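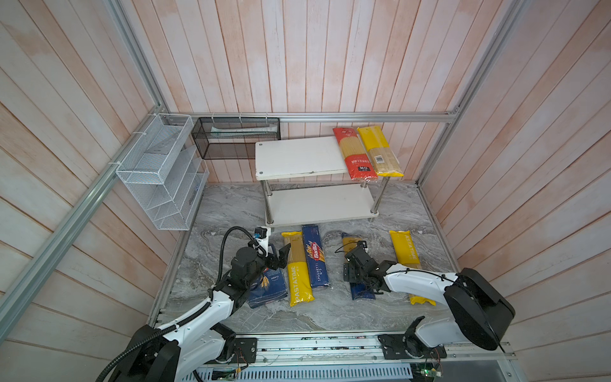 One reader of the first edition asked whether the Zorkell pad can be skipped when the clear coat is less than a month old. It can't. Fresh clear is softer than it looks and a bare backing plate will leave edge marks in it. The steps in this section have been reworded to make that plain.

Section 4: Leveling and Polishing a Cured Clear Coat

You will need:
Fonetti random orbit polisher
Zorkell interface pad
Nukness finishing discs, grit 3000
Mota 532 cutting compound
Foam pad, medium
Clean microfiber towels
Masking tape

Before you start

Check that the clear coat has cured for the full time given by the paint maker. If a fingernail pressed into a hidden spot leaves a mark, stop and wait. Wash the panel, dry it, and blow out the gaps around trim and handles. Grit hiding in a door seam will find its way under the disc sooner or later.

Tape off body lines, panel edges and any raw plastic. Clear coat is thinnest at the edges, and most burn-through happens there.

4.1 Sanding

1. Unplug the polisher and press the interface pad onto the backing plate. Line up the holes.
2. Press a 3000 disc onto the interface pad. Trim nothing. If the disc overhangs, you have the wrong size pad.
3. Mist the disc and the panel with clean water. Two or three sprays are enough.
4. Set the speed dial to 2. Place the disc flat on the panel, then switch on.
5. Move in slow, straight passes, each one overlapping the last by half. Use the weight of the tool and no more.
6. After four passes, stop and wipe the area dry. The finish should be an even, dull gray. Shiny specks are low spots.
7. Repeat only where low spots remain.

CAUTION: Do not tilt the tool to reach a single nib. Use a hand block for that.

CAUTION: Colored residue on the disc means you are through the clear. Stop at once. The panel will need to be refinished.

Note: Change the disc when it stops cutting or when slurry builds up in one place. A loaded disc makes curled scratches that take a long time to polish out.

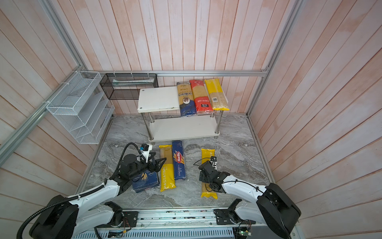
4.2 Compounding

1. Rinse the panel and let it dry. Fit the foam pad.
2. Put four pea-sized drops of Mota 532 on the pad. A new pad needs a little more the first time.
3. Dab the pad across the work area with the tool off. This keeps the compound from being thrown.
4. Work one area at a time, no more than 20 inches on a side. Start at speed 3 and go up to 4 once the compound is spread.
5. Keep the pad moving. If the panel is too warm to rest your hand on – more than 100 degrees Fahrenheit or so on most thermometers – let it cool.
6. Wipe off the haze and check the surface with a light held low, from two directions.

Note: Dark panels show haze that light ones hide. On black, plan on a second round with a softer pad.

4.3 Cleaning up

Pull the tape back on itself at a low angle. Wash the foam pad in warm water with a drop of dish soap, squeeze it out and leave it face up. Do not put it in a dryer. Store the interface pad flat, with nothing on top of it – a bent pad will not run true again.

Do not wax the panel until the paint maker's waiting period is over. For swirl marks that remain after compounding, go to Section 5.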